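April, bench 2, morning

Honey samples, second batch. Devendra brought the jars up from the cold store at nine and I left them on the bench to come to room temperature before opening. 30 jars, all sold as single-flower, from Plemden market, the two shops in Mestard and the Orbán stall. Labels photographed, then covered and replaced with our own codes.

Weighed out 5 g from each into tubes. Jar 14 had set hard and needed the water bath at 40, so it is out of step with the rest. Noted on the sheet.

Ran the sugar profile first, as last time. The Plemden jars look fine. 3 from the Orbán stall show the same odd shoulder after the maltose peak that we saw in the first batch. It could be rice syrup, or it could be the column, which is getting old. Ran the clean reference straight after and the shoulder was not there, so I lean towards syrup but would not put it in writing yet.
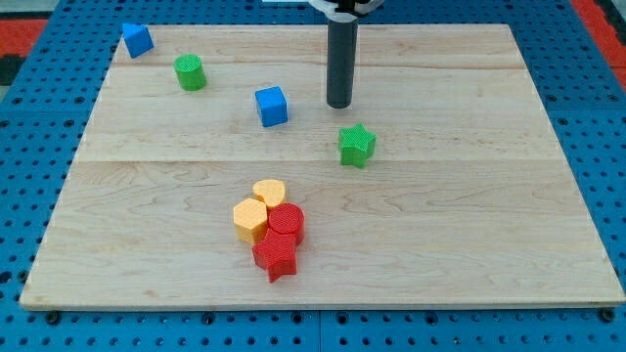
Shape blocks on the maple-coloured board.

Pollen counts after lunch. Dorottya did the slides and I checked every third one. The Zerkurach heather honey has more than enough heather pollen to pass. Jar 22 says lime blossom on the label and is mostly rape. That alone doesn't prove much, as lime gives little pollen anyway, but the colour and taste are wrong for it too. Dorottya wants to run the volatiles before we say anything to the shop. Agreed.

Centrifuge is rattling again above 3000. Balanced the tubes twice, no change. Using the small one in the prep room until someone has looked at it.

Finished 1805. Tubes are in the fridge, top shelf, blue rack. Do not move jar 14, I have not taken the repeat from it.

To do: new column on order, chase it. Repeat the odd Orbán jars with fresh reference. Ask Devendra if he kept the receipts for Mestard.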